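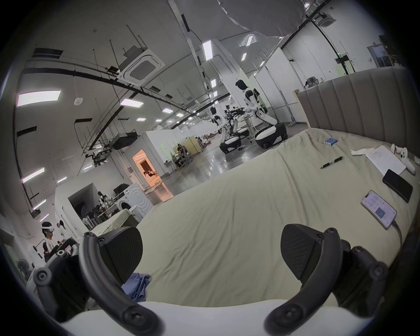
By Mwende Mugo
Staff writer, Geter Young Readers

Why Do Things Pile Up on a Bed?

Think about the last time you walked into a bedroom with your hands full. Maybe you had a book, a sweater and half a bag of pretzels (I hope it was closed!). Where did it all go? If you are anything like me, and like nearly everybody I have ever met, it went straight onto the bed.

A bed is a wonderful place to put things down. It is big, it is flat, and it is low enough that even a pretty small person can reach it. A shelf asks you to make a decision, and a drawer asks you to open it first, but a bed just lies there being wide. Things land on it all day long: a crumpled blue cloth, a pen, a phone with its charging cable, a page of notes in blue handwriting, a little blue box up near the headboard. None of those things has anything to do with sleeping, and yet there they are together, like guests who came to the same party without knowing each other.

So let's talk about the bed itself, and then we'll get to clearing it off.

What is a headboard for?

The tall part at the top of a bed is called the headboard. Long ago, when houses were drafty and cold, people were glad of something solid between their heads and a chilly wall. These days most of us like a headboard because we can lean on it while we read. Some are plain wood, and some are padded and covered in cloth or leather or something like it, and when furniture makers cover a piece this way we say it is upholstered (say it "up-HOLE-sterd").

The gray headboard at the top of this page has long grooves going up and down. That pattern is called channel tufting. To make it, the padding is held down along straight lines, so that the soft parts puff out in between. Run your hand sideways across channel tufting and it goes bump, bump, bump, which is a very nice feeling and a good way to annoy a brother or sister who is trying to sleep.

Why do sheets wrinkle?

A sheet is woven from threads, lots and lots of them, going over and under each other. When you sit down or roll over or drop a pile of laundry, the threads bend. Cotton is especially good at staying bent. Inside cotton there are tiny links holding everything in place, and when the cloth is pressed and warmed by your body, some of those links let go and then join up again in the new, bent shape. There's your wrinkle! An iron does the same job in the other direction, with heat and a bit of steam, and makes the cloth join up flat.

How to clear a bed

My neighbor Torquil Dunbar taught me his way of doing this, and I have used it ever since. You go by kinds.

Start with anything that plugs in or runs on a battery. Phones, tablets and game controllers go together on a desk or a table. A phone shouldn't charge on a bed, by the way. Phones get warm while they charge, and blankets and pillows hold that warmth in, so a hard, open spot is much better.

Next come the paper things. Gather up the notes and the folded strips and the drawings and put them in one stack. Read them before you throw any away! I once tossed out a birthday list with 8 names on it and had to ask everybody all over again.

Pens come after that, and please check that the cap is on or the point is clicked in. Ink on a pale sheet is a sad business, and it can take three washes to get it out, if it comes out at all.

Save the cloth things for last. Shake them, fold them, and put them where they live, or in the wash if they smell like they need it.

Now smooth the sheet with both hands, starting in the middle and pushing out toward the sides. The wrinkles won't all go, and that's fine, you're only going to get in it again tonight.

Try it at home

Pick one corner of your bed and leave it clear for three days. Each evening, write down what landed there anyway, and then ask a grown-up in your house to do the same with theirs. Mine had two library books, a sock and a spoon.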